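Home > Out and About > Shop Visits
Print this page | E-mail to a friend | 13 comments

A Morning at Rimovar, and a Lot of Talk About Rules

August 5, 2024

I had been promising Maritza Betancur that I would come see the Rimovar workshop ever since she moved out to Gronville, and I finally ran out of excuses. It is a longer drive than it looks on the map, especially if you miss the turn after the grain elevator as I did (twice, and the second time I waved at the same man on the same tractor). By the time I pulled into the lot the other visitors were already signing in, and Maritza was standing at the door with a clipboard and the kind of smile that says the coffee is nearly gone but she saved you a cup.

There were visitors from Gomton, who build packing equipment and wanted to see how a smaller place handles its training, and a fellow named Ehab Filali from Abou Zeid who asked better questions than the rest of us put together. I was the only one who came mostly out of curiosity, and everybody was very kind about it.

Rimovar does hand-guided demonstration work. A person holds a gripper, does a job with it the way a robot would have to, and the recordings are used later to teach a machine the same job. I knew that much before I came. What I did not know was how much of the day goes into deciding how the work ought to be done, and writing it down, and then getting everyone to do what was written. Maritza calls it the house book. It lives in a blue binder with a cracked spine, and it has 112 rules in it.

I laughed when she told me the number, and then I sat down and read it for the better part of an hour, so the joke was on me. Some of the rules are what you would expect. Check the fasteners on the gripper before you pick it up. Wipe the lens with the cloth and never with your shirt. Say out loud when you are starting and when you have stopped, even if you are sure the person next to you can see. Others are more particular. Rule 31 tells you that if you drop an object you write it in the log and carry on, and you do not quietly throw the recording away. Béla Pap, who wrote a good share of the book, told us that one caused more arguments than anything else in there. People do not like to leave their fumbles on the record! He thinks a tidy set of recordings is a dishonest one, and he has a pile of notes from last December to back him up, which he was happy to show us, page by page.

We spent a good while on walkways. I had not thought much about walking as a subject for a rule, but in a room where people are carrying tools and thinking about their hands, it matters a great deal who is passing behind whom. The rule at Rimovar is that the person walking gives way to the person holding a gripper, always, and that includes the boss and that includes guests. I forgot it within ten minutes and was put right very gently by Heloísa Godoy, who told me she once had to say the same thing to a fire inspector.

Then there is the matter of breaks. Holding a gripper at arm's length is tiring in a way you do not notice until you put it down, and the book says 13 minutes of work and then a rest, with no saving up your rests to go home early. Ehab wanted to know why 13. Béla said they had tried longer and the wrists complained, and they had tried shorter and the people complained, and that was the whole of the science. I wrote that down – I liked it better than a chart.

The visitors from Gomton were most interested in how all this fits with the published safety standards, and there was a long back-and-forth that I followed perhaps half of. As I understood it, the people at Rimovar keep the formal standards on one shelf and the house book on another, and if the two ever disagree, the formal one wins and the house book gets fixed that same week. Ludger Janssen looks after that part. He keeps a list of every change with the old wording beside the new, so that somebody coming back from vacation can see at a glance what moved while they were gone. I could have used a system like that when my sister reorganized my kitchen.

After coffee we went out on the floor to watch.

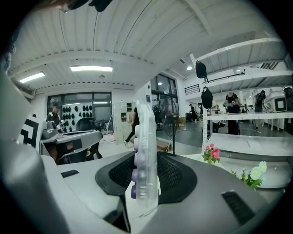 A hand-held gripper on the Rimovar floor, with the big windows and the white shelving beyond.

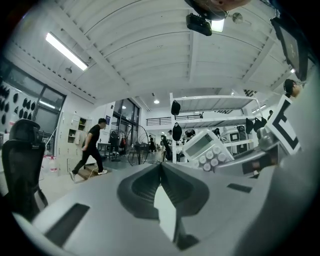

Ludger's pet subject, once we got him going, was sign-off. A new person at Rimovar does 100 practice runs before any of their work is kept, and 2 people have to agree that they are ready. The second one must be somebody who did not train them. He told us it feels slow when you are short of hands and you know perfectly well the new person is good, and he has been leaned on more than once to let it slide. He does not let it slide. Maritza, who was standing behind him at the time, made a face that suggested she may have been one of the people leaning.

I asked what happens when an experienced person breaks a rule, and I expected something stern. What they do is read the rule aloud together and ask whether it still makes sense. Sometimes it does, and the person apologizes and gets on with things. Sometimes it turns out everybody has been stepping around it for months, and it gets rewritten. Heloísa said the rule about where to set down a gripper between jobs has been through so many versions that she no longer trusts her memory of it and goes to look every time. Béla said that was just what he wanted people to do, and she told him he would say that, having written it.

Ehab asked if he could take a copy of the book back to Abou Zeid, and there was a bit of a pause. They are glad to share it, but Maritza would rather send the pages along with a phone call. Her worry is that somebody will take the rules and leave out the reasons, which are mostly in people's heads and in Ludger's list of changes. She has promised him the call. I have asked to listen in, if it can be managed on a day when I am not minding the grandchildren.

Lunch was sandwiches and a very good potato salad, and I stayed longer than I meant to. If you would like to go yourself, they take small groups and you need to write ahead. Wear closed shoes, tie your hair back if there is enough of it to tie, and leave your bag in the front room where they ask you to. Go straight past the grain elevator and take the next left, by the church with the green roof.

Filed under: Shop Visits, Robots, Safety at Work
Shared 112 times | Print | E-mail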